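Subject: Re: [handheld-demos] Clear bags and other see-through objects
From: Ah-rin Yoon
Date: 12/7/18

Indira Menon wrote:

> Hi all,
>
> We're starting on the bag tasks at the Lustville site and I want to
> check a few things before we commit two people to it. The plan from
> the Koller call was 500 demonstrations per task, all with the
> hand-held gripper, no teleop.
>
> 1. Is anyone getting usable tracking when a transparent bag fills
> most of the view? Ours drifts on the approach and I can't tell if
> it's the bag or the lighting.
>
> 2. For picking up a bag with something in it, do you grab the
> handle or close on the contents through the side? Our people do
> both and the policy comes out confused.
>
> 3. Is it worth doing part of the set by remote control on the real
> arm? Pusov did that for the drawer task and liked it, but it was
> slow.
>
> Thanks,
> Indira

Hi Indira,

We finished a first round of this at Sunen two weeks ago, so I can answer most of it. Taking your points in order.

> 1. Is anyone getting usable tracking when a transparent bag fills
> most of the view?

Yes, but not at first. Out of our first 242 demonstrations we threw away 42, nearly all for tracking loss in the last part of the approach. We checked the logs and the bag was the cause. Reflections on the plastic move when the gripper moves, and the tracker picks them up as features. They don't move the way the table and the room do, so the pose slides off to one side.

Two changes fixed most of it. We moved the overhead lamp to the side so there were fewer bright streaks on the folds. We also stopped clearing out the background. We had been putting up a plain screen behind the table because it looked tidier, and that left the tracker with a white table and a shiny bag. With chairs and furniture back in view it has something steady to hold on to. Leave the room as it is.

The other thing is speed. Have your people slow down for the last stretch and stop for a moment before closing. Our operators were rushing that part, and it is the part you most need clean.

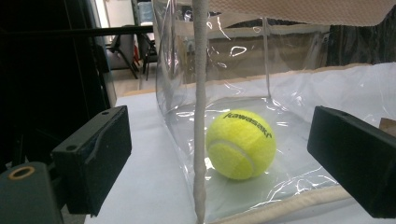 > 2. For picking up a bag with something in it, do you grab the
> handle or close on the contents through the side?

Pick one and write it down. We had the same problem you describe. Three operators, two habits, and the trained policy would go toward the handle and then turn off toward the ball and close on air.

We settled on closing on the contents. The bag is a small clear vinyl one with white cord handles and there's a tennis ball in it. The cord is a poor target. It hangs differently every time, and it often ends up between the camera and the ball, so the view is split down the middle. The ball is bright yellow and shows up well through the plastic. Go in with one finger on each side of the ball, keep them level, and close slowly.

Don't let people reposition the cord between takes. One of ours was moving it out of the way each time without thinking about it, and the policy did badly whenever the cord was in front. Once we went back and collected takes with the cord wherever it fell, that went away.

We also turn the ball between takes. Ours has a brand name printed on it in black, and I didn't want the policy learning to look for the lettering. I haven't tested if it matters.

For a failed grasp, we keep the take if the operator recovers inside the same attempt. If they back all the way out and start over, we cut it. You may want a different rule, but decide before you start. Sorting it out afterward cost me most of a week.

> 3. Is it worth doing part of the set by remote control on the real
> arm?

For this task I would say no, with one exception. Our teleop operators had trouble with depth through the plastic. They were watching a screen and couldn't tell when the fingers were at the bag wall, so they crept in and the takes came out long and jerky. With the gripper in your hand you feel the plastic give and you don't have to think about it.

The exception is lift height. A person holding the gripper will raise the bag at angles the arm can't reach. We did a small teleop set just to find out where the arm ran into its limits, then put tape on the table so the hand-held operators would stay inside that area. You could do that in an afternoon.

On the number, I wouldn't lock in 500 up front. Do 242 or whatever you can manage in the first pass, train on it, and see where it fails. Our second batch was much more useful than the first because we knew what was missing.

I can send you our operator sheet. It's two pages and a bit out of date on the calibration step, but the part on approach and closing is current. Also let me know what finger pads you're using. Ours are the plain black ones and they slip on vinyl if they get dusty. We wipe them down at the start of each session.

We're planning to move on to bags with two objects in February. If Lustville is going to do the same, it would make sense to agree on the bag first so the sets can be merged.

Ah-rin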